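Open day at the Judevberg lab — anyone else go?

Posted in: Manipulation and Grasping

torquewrench_46
Went to the Nendura open day at their Judevberg site in July. Posting notes because the event page says very little about what was on show. Two rooms were open. The front one had the usual palletizing cell behind a fence and a looping slide deck. The back one had the cloth handling work, and I spent most of my time there.

The talk was given by Maribel Ayala, who runs data collection. Main points as I wrote them down:

Training data comes from people working with hand-held grippers. No arm is involved at that stage.
Current set is 1,962 episodes, all single-cloth tasks (flatten, fold in half, fold in quarters).
The policy is then run on a two-arm cell they call Clilia.
Operators get one shift of practice before their episodes are kept.

She took questions for a good while and did not dodge the ones about failures.

pkelleher
Did they show Clilia running or only the collection side?

torquewrench_46
Both, but the collection side was the better demonstration. Clilia ran four folds on a towel while I was there. Three were acceptable. On the fourth it lost a corner, regrasped in the wrong place and timed out. They reset it by hand and carried on.

For the hand-held part you stand at a square wooden table and hold one gripper in each hand. Both are cabled. The cloth starts crumpled, and the first job is to get tension across it so that an edge can be found.
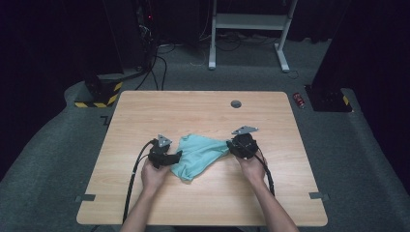 The grippers have no force feedback beyond what comes through the body of the tool. I had a turn and my first fold took 68 seconds, which the operator told me was slow for a visitor. The difficulty is that you stop feeling the fabric. With fingers you can tell one layer from two without looking. With the jaws you have to check by eye every time, and I picked up two layers more than once.

Ayala said this is deliberate. If the operator had information the robot will not have, the demonstrations would contain decisions the policy has no way to reproduce.

hexapod_dave
I was there in the afternoon and I am less convinced. Cloth folding has been the standard open day demo for years. It looks hard, the audience understands it, and a failed fold costs nothing. I would have liked to see the same setup used on something with a tolerance.

The comparison with the arm is also not as clean as she made it sound. A person changes stance, leans in and rotates the wrist past what the arm can reach. I asked how many episodes get thrown out for being kinematically infeasible and was told it was "a manageable share." No number.

torquewrench_46
She gave one in the morning session. Of the most recent batch of 300, they rejected 46. Most of those were reach violations, the rest were tracking loss.

hexapod_dave
Fine, that is better than I assumed. It is still 15 percent of operator time in the bin, and that is after the practice shift.

aoife_of
Aoife Ó Flaithearta here. I work on the fixture side at Ticona and we have run a similar setup, so a couple of remarks.

15 percent is not bad. Our first month was well above that. What brought it down was marking the reach limits for the operator. You can do it with tape, or by choosing a table that is about the size of the workspace so people stop wandering.

On the cables: we tried going wireless and went back. Timestamp drift between left and right was small, but it was enough to matter when both hands hold the same piece of fabric. A cable pulling on your forearm is annoying for an hour and then you stop noticing.

I disagree with Dave about tolerance. An insertion task has a known goal pose. A crumpled cloth has no useful pose at all until you have hold of it. They are different problems, and I would not rank one above the other.

hexapod_dave
I would rank them by who is paying. Nobody I supply has asked for folded towels.

pkelleher
Industrial laundries would. Feeding flatwork is still done by hand in most of the plants I visit, and the hard part is the one described above: finding an edge in a heap. Folding after that is solved with conventional machinery.

Did they say anything about cloth variety? Color, weight, stretch?

torquewrench_46
Only cotton and a microfiber on the day. Ayala said stretch fabrics are in the plan but not collected yet — the fold itself is fine, but the cloth springs back when released and their success check reads it as a failure.

pkelleher
Thanks. Then the check needs work before the policy does. If they repeat the event I will bring a bag of damp pillowcases and ask if they will run them.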